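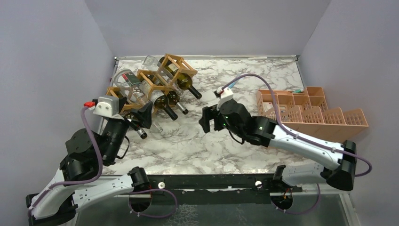 **그림 3.** 회갈색 결이 불규칙하게 들어간 흰 대리석 무늬 상판. 뒤쪽은 밝은 회색 벽.

## 4. 무늬 있는 상판에서의 얼룩 인지와 청소 빈도

앞 절에서는 단색 상판만 다뤘음. 여기서는 무늬가 있는 경우. 결론부터 적으면, 거주자가 말하는 "깨끗해 보인다"와 실제로 닦는 횟수는 무늬 상판에서 서로 어긋난다. 단색에서는 둘이 비교적 같이 움직였는데 무늬가 들어가면 관계가 느슨해짐. 이 절의 대부분은 그 어긋남이 어디서 생기는지에 관한 것이다.

### 4.1 용어

"무늬 상판"은 바탕색과 구별되는 결, 점, 얼룩 모양이 표면에 반복 또는 비반복으로 들어간 수평면을 가리킨다. 재질은 따지지 않음. 천연석인지 인쇄 필름인지는 응답자 대부분이 구별하지 않았고, 물어봐도 답이 자주 바뀌었다. 그래서 재질이 아닌 겉모양으로만 분류했다. 그림 3과 같은 흰 바탕에 회갈색 결은 본 연구에서 "밝은 결무늬"로 부른다. 나머지는 "어두운 결무늬"와 "점무늬". 합쳐서 세 유형.

유형 이름은 현장에서 쓰는 말과 다를 수 있다. Jurnemville의 시공업자들은 결무늬를 통틀어 "구름"이라고 불렀고, 점무늬는 "모래"라고 했다. 면담 기록에는 원래 표현을 그대로 남겨 두었음.

"얼룩"도 정의가 필요하다. 액체가 마르고 남은 자국, 기름막, 가루, 손자국을 포함. 긁힘과 변색은 제외했다. 다만 응답자는 이 둘을 얼룩으로 말하는 일이 잦았고, 코딩 단계에서 따로 분리하는 데 시간이 많이 걸렸다.

### 4.2 조사 대상과 자료

대상은 Jurnemville의 임대 주택 64가구. 모두 같은 관리 회사 Plidoneck의 물건이고, 주방 상판은 입주 전에 이미 설치되어 있었다. 즉 거주자가 무늬를 고르지 않았다. 이 점이 중요함. 선행 연구에서는 상판을 직접 고른 집이 섞여 있어서, 밝은 색을 좋아하는 사람이 원래 더 자주 닦는 것인지 밝은 색 때문에 더 닦게 되는 것인지 가릴 수가 없었다.

각 가구는 6주 동안 청소 일지를 썼다. 양식은 짧게. 닦은 시각, 닦은 이유, 사용한 도구, 닦기 전 표면이 어떻게 보였는지 한 줄. 이유 칸은 자유 기술이었고, 회수된 기록 중 이유가 읽을 수 있게 적힌 것이 313건을 넘는다. 비어 있거나 "그냥"만 적힌 것은 뺐다. "그냥"도 사실은 의미가 있는 답일 수 있는데 이번 분석에서는 다루지 못했음.

조명 조건은 통제하지 못했다. 창의 방향, 싱크대 위 등의 유무, 커튼. 일지에 적힌 시각으로 낮과 밤만 대충 나눴다. 색 기준은 Hafþórsson 색표를 사용했고 바탕색과 결의 색을 각각 읽어 기록했다. 결의 밀도는 Zindon으로 처리. 처리 순서는 부록에 적었으므로 여기서는 생략한다.

### 4.3 결과

밝은 결무늬 가구의 거주자는 상판이 "대체로 깨끗하다"고 답하는 경향이 가장 강했다. 그런데 닦은 횟수는 가장 적지 않았다. 오히려 점무늬 쪽이 더 적음. 점무늬 가구에서는 가루와 부스러기가 무늬에 묻혀 눈에 띄지 않고, 손으로 쓸어 봤을 때야 닦는다는 기록이 많았다.

> "눈으로는 모르겠고 팔꿈치에 뭐가 붙으면 닦는다."

위와 같은 서술은 점무늬에 몰려 있었다. 촉각이 신호가 되는 경우. 결무늬에서는 이런 표현이 드물었고 대신 색에 대한 말이 나왔다. 커피, 간장, 고춧가루. 밝은 바탕에서는 색이 있는 자국이 바로 보이지만 투명한 자국은 잘 안 보인다. 물 자국은 거의 언급되지 않았고, 기름막은 저녁에 등을 켰을 때 비스듬히 보고 알게 된다는 답이 있었다.

어두운 결무늬는 반대 방향. 물 자국과 손자국에 대한 불만이 압도적이다. 이 유형의 거주자는 스스로 상판이 지저분하다고 평가하면서도 닦는 횟수는 밝은 결무늬와 크게 다르지 않았다. 닦아도 자국이 남으니 포기한다는 서술이 여러 가구에서 나옴. 본 연구는 이를 "체념형"으로 코딩했는데 이름이 다소 강하다는 지적이 있어 최종본에서는 바꿀 가능성이 있다.

결의 방향도 영향을 주는 것으로 보인다. 결이 한쪽으로 길게 흐르는 상판에서는 자국을 결로 착각했다는 기록, 거꾸로 결을 자국으로 알고 한참 문질렀다는 기록이 함께 나왔다. 후자는 입주 초기에 집중됨. 시간이 지나면 줄어든다. 거주자가 자기 상판의 결을 외우는 셈인데, 손님이 왔을 때 엉뚱한 곳을 닦더라는 서술이 이 해석을 간접적으로 뒷받침한다.

### 4.4 물건이 놓여 있을 때

빈 상판과 물건이 놓인 상판은 다르게 취급해야 한다. 병, 그릇, 도마 같은 것이 놓이면 시선이 물건으로 가고 표면 평가는 느슨해진다. 일지에서도 "치우다가 보였다"는 이유가 유형과 관계없이 반복되었다. 물건의 바닥 자국은 물건을 들기 전까지 보이지 않으니 당연한 얘기지만, 흥미로운 것은 물건 주변의 자국도 같이 무시된다는 점.

양념을 꺼내 두고 쓰는 집에서는 그 자리가 사실상 닦지 않는 구역이 된다. 구역의 크기는 물건의 크기보다 넓다. 거주자에게 상판 도면을 주고 평소 닦는 범위를 칠하게 했더니, 물건 둘레로 칠하지 않은 띠가 남았다. 밝은 결무늬에서 이 띠가 더 넓게 나타났는데 표본이 작아서 유형 간 비교는 조심해야 한다. 통계 검정은 하지 않았음.

벽과 만나는 뒤쪽 가장자리 역시 비슷하다. 손이 잘 안 닿고, 앞에서 보면 그늘이 진다. 뒷벽 색이 밝은 집에서는 가장자리 때가 더 잘 보인다는 답과 차이가 없다는 답이 갈렸다. 벽 색은 애초에 조사 항목이 아니어서 더 따라가지 못했다.

### 4.5 논의

관리 측에서는 무늬 상판을 "유지 관리가 쉬운" 사양으로 분류한다. Plidoneck의 입주 안내문에도 그렇게 적혀 있다. 그러나 여기서 쉬운 것은 관리가 아니라 관리하지 않은 상태를 견디는 일에 가깝다. 위생 측면에서 이것이 문제인지는 본 자료로 말할 수 없다. 표면 오염을 직접 측정하지 않았기 때문. 다음 조사에서 닦기 전후 시료를 채취할 계획이고 예산은 아직 미정.

시각 신호가 약해지면 거주자는 다른 신호로 옮겨 간다. 촉각, 냄새, 정해진 시간. 특히 시간. 저녁 설거지 뒤에 무조건 한 번 닦는다는 가구는 무늬 유형에 따른 차이가 거의 없었다. 습관이 있으면 무늬는 별 상관이 없다는 뜻으로 읽을수 있다. 반대로 "보이면 닦는" 가구는 유형에 크게 좌우됐다. 따라서 무늬의 효과를 평균으로만 보고하면 두 집단이 섞여 희석된다. 앞선 연구들에서 효과가 작게 나온 것도 일부는 이 때문일 것.

대안 설명 하나. 일지 자체가 청소를 늘렸을 가능성. 첫 주의 횟수가 이후보다 뚜렷이 많다. 첫 주를 빼고 다시 계산해도 유형 간 순서는 바뀌지 않았으나 차이는 줄었다. 본문의 서술은 모두 첫 주를 포함한 것임.

### 4.6 한계

단일 도시, 단일 관리 회사. 상판의 사용 연수가 섞여 있고 표면 코팅의 마모 정도를 기록하지 않았다. 마모된 코팅은 자국이 더 잘 남으므로 얼룩 인지에 직접 영향을 줄 수 있는데, 입주 기록에 교체 시점이 없는 집이 많아 보정이 불가능했다. 자기 기록 방식의 문제도 그대로 남는다. 밤늦게 몰아서 쓴 듯한 일지가 있었고, 필체와 시각이 지나치게 고른 것은 검토했지만 제외하진 않았다. 제외 기준을 사후에 만드는 것이 더 위험하다고 판단함.

무늬와 바탕색의 효과를 분리하지 못한 것도 적어 둔다. 밝은 점무늬와 어두운 점무늬를 하나로 묶었으므로, 4.3의 비교에서 점무늬 결과는 바탕색이 섞인 값이다. 다음 절에서는 같은 가구의 바닥재 자료를 가지고 이 부분을 일부 보완한다.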